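Drawers, continued

I said in my last post that I would stop fiddling with the renderer and get on with collecting. I have mostly kept to that. The set now stands at 4000 attempts in the simulated room, all with the six-drawer chest, and I have started sorting them into what is worth training on and what is padding.

For anyone who missed the earlier posts, I'm building up examples for a policy that works with drawers and small loose objects. Everything so far is done in simulation, using a scene I adapted from one called Celdale. I changed the chest and the table and left the rest of the room alone, boxes and all. The knobs are small and round, and the gaps between the drawers are thin, so there isn't much for the fingers to work with.

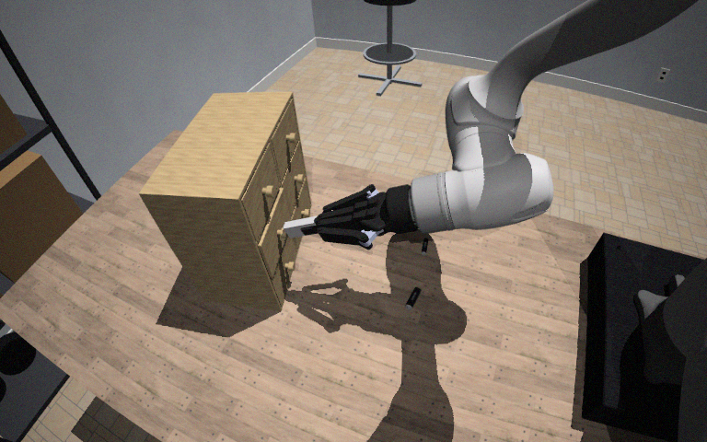
Contact is where most of my time goes. A drawer that is already slightly proud of its neighbours behaves very differently from one that is flush, and for a long while my start states were nearly all flush. The policy learned one approach and used it for everything. I now set the opening of each drawer at random before an attempt begins, within a small range, and log the value with the episode. It costs nothing and I should have done it in March when I set up the first batch.

The two loose items on the table are placed at random as well. They are small and dark, and the arm's shadow can swallow them from some angles. I thought about turning the shadows down. In the end I left them at full strength and varied the light direction instead, so the same layout turns up with the shadow in different places. Training is slower that way, but I trust the results more.
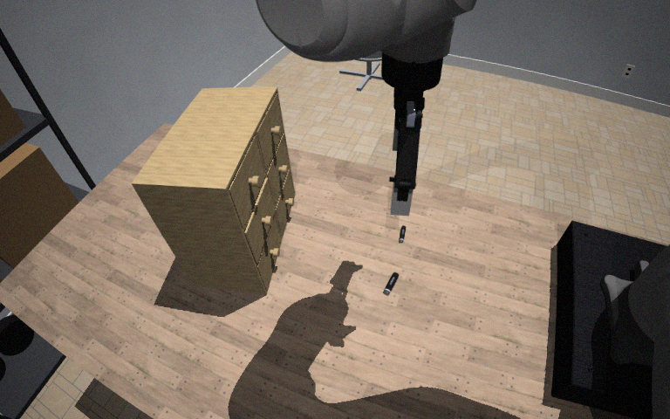

Gripper pointing down over the two small black items, chest to the left.

Labelling is dull. I use Sisell, a little tool I wrote for myself, which plays an episode back and lets me mark the moment of first contact and the moment I'd call the attempt finished. I did 500 by hand and then let a script guess the rest from the joint and contact logs. Where the script and I disagree, it is nearly always on the finish, and usually by a few steps. I can live with that.

Camera placement was the other job this month. I had been saving one view from above and close in, and it hides the drawer front whenever the chest is turned the wrong way. So I added a second view from further back that takes in the table, the arm's base and the shelving.

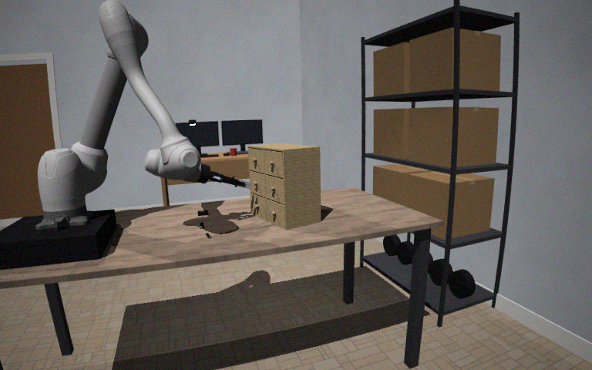
The wide view is poor for fingers and good for working out why an attempt failed. When the wrist ends up on the wrong side of the chest you can tell at once, and from the close view I used to have to read the joint angles to work it out. Both are saved at every step now. The files are bigger and I have had to move the older batches to another disk.

Still to do: rerun the Droston split with the new start states, check that the knob friction hasn't gone back to its default after the last update, and write down the folder layout before I forget it.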